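March 15, 2006
By Arsen Marchuk

Up at five-thirty for the early ice. Three below when I scraped the windshield and the rink lot hadn't been sanded. Only nine skaters came out, plus both goalies, so we did half-ice battles and left the power play for Friday. Coach wants the second unit to stop passing up shots from the point. I've been saying it since January.

Wrote up the stats at the table after I got home.
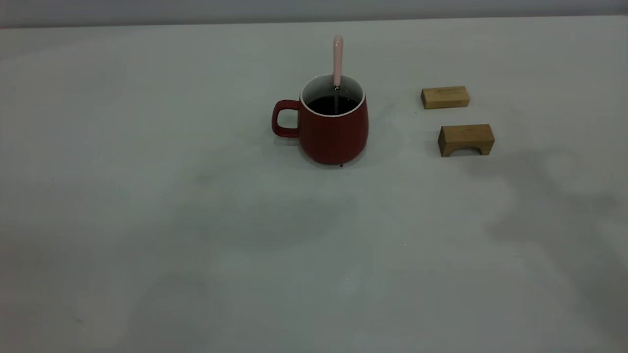 Second cup, black.

We've given up 103 goals and scored 88, and most of the gap comes from third periods. Last Saturday against Plultiveo we were up 4-1 after forty minutes and lost 5-4 with eleven seconds left. Bad change, two men caught at the bench door, puck in the slot. I watched the tape twice and our left winger is standing still both times.

Gate was 306, down from 420 for the Zarei game. The league office says the playoff rink in Fidon can hold up to 3,000, but we have to get there first. We need three points from the last two games, or two points and a Nurivance loss.
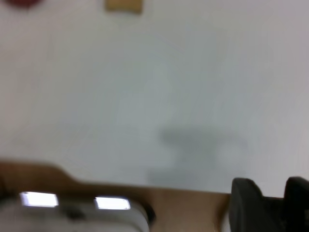
Arsen Marchuk

Phoned the equipment shop about the skate blades. They'll be in Thursday if the truck gets over the pass. Our backup goalie's knee is still swollen and he wants to dress anyway. Told him to see the physio first and call me after supper. He called at seven and hadn't gone.

Bus leaves Saturday at noon for the Nurivance game. Still short one driver for the equipment van. I can do it if I have to, but then I miss the pre-game meeting on the bus and somebody else has to run the tape. Need to pick up tape, laces and a new whiteboard marker. Bed by ten.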